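Filed under: Timber & Finishes > Tables, desks and benches
Reading time: 4 min
18 June 2021, posted by Ciarán Foley

Hallway table, oil or poly?

Ciarán Foley
I have a wood table at one end of a corridor that gets used as a drop zone. Keys, papers, cups, the lot. The existing finish has gone patchy and I intend to strip it and start again. Top measures 600 mm deep. Species unknown, mid brown, fairly open grain. It came from a shop called Hashemi that has since closed, so no joy asking them what was on it.

Options as I see them are a hardwax oil (I have most of a tin of Sotlow left over from a benchtop) or a water-based polyurethane. Traffic is moderate. Main enemies are keys and hot drinks. Opinions wanted before I open a tin.

trestle_82
Poly. Three coats, sanding between. Hardwax oil is fine on a dining table where people behave themselves. On a key table you will be patching it every November.

Golshifteh Kazemi
Disagree with the above. Patching is the argument for the oil. A scratch in poly stays a scratch until you strip the whole top. A scratch in oil gets a grey pad and a rag and it's gone in the time it takes to boil the kettle. I've had oil on a hall table for years and the colour is still even.

What grit were you planning to finish at? Most of the patchy oil jobs I see have been sanded too fine and the oil never got in.

Ciarán Foley
I'd planned to stop at 180 but can go coarser. Photo attached.
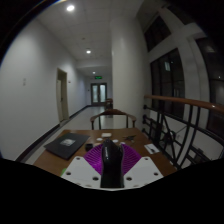
Coasters are the part of this I'd settle before the finish, because neither product will cope with a mug left sitting on it day after day. As it stands the top carries a dark grey folder, a small black cup and a few small white round pieces, with the keys lying straight on the wood beside them. No tray, no hook. The chair behind it has a curved rail at arm height, so I also want to know whether a clearance gap is worth keeping between the rail and the table edge. If a rail like that rubs, it will cut through any finish within a year.

trestle_82
Keys straight on the timber, there's your answer. Poly. The harder film takes the knocks.

Also get a tray. A shallow one lined with cork. Felt holds grit and then you've made a sanding block.

Golshifteh Kazemi
Harder film also fractures. Once a key corner gets through it, moisture creeps in underneath and you get a pale halo. Oil doesn't have a film thick enough to lift. Agreed on the cork.

For the chair, keep the gap. I allow 18 mm as a minimum and put clear bumpers on the rail as well. Check the floor for level first. Chairs drift towards the low side and people push them in hard to compensate.

nullarbor_joiner
Coming at this from the commercial side. We did a run of corridor tables for an office fit-out, 82 of them, half in a two-pack poly (Trirkex) and half in hardwax oil. On the call-back the oiled ones had more marks but every one was fixed on site. The poly ones had fewer marks and the bad ones had to go back to the shop. Cost over the period came out close enough to even that I wouldn't pick on cost.

What decided it for the client was smell and downtime. Oil needed longer before anything could be put down on it. With papers sitting on the surface that matters, as a folder left on uncured oil will print.

trestle_82
Two-pack is not the same animal as the water-based stuff he's asking about. You can't carry that result across.

nullarbor_joiner
Fair point. Same failure mode though, which is why I mentioned it.

Golshifteh Kazemi
On cure time, read the tin and then double it in winter. Unheated corridors are slow, more so if there are doors at the end letting cold air through. Stand the folder on its edge for the first fortnight or keep it somewhere else.

Ciarán Foley
Useful, thanks. Leaning towards oil, two thin coats, stopping at 150 grit. Rollano do a cork-lined tray that would fit along the back edge and leave the front clear for signing things. Will do a test patch on the underside first.

trestle_82
You'll be back in November.

Ciarán Foley
Possibly. I'll post the test patch either way. Does anyone know if Sotlow goes off once the tin has been opened? Mine has a skin on it.

Golshifteh Kazemi
Cut the skin out, strain it through a stocking and stir. If it's stringy after that, bin it.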